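The Tavine Robotics Club had 2 rules: charge the batteries, and never tell the gripper it was doing well. We broke both in March, the night before the regional.

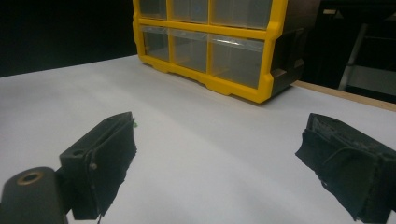

Our captain believed in rehearsal, and by 9 p.m. we were on attempt 373. The task was to open a drawer, any drawer, for 100 points. The yellow organizer had six to pick from in its lower two rows, all clear, so everyone could see the bottom three had nothing worth the trouble. "Good job," I whispered to the frayed black pads, and went to look for the charger.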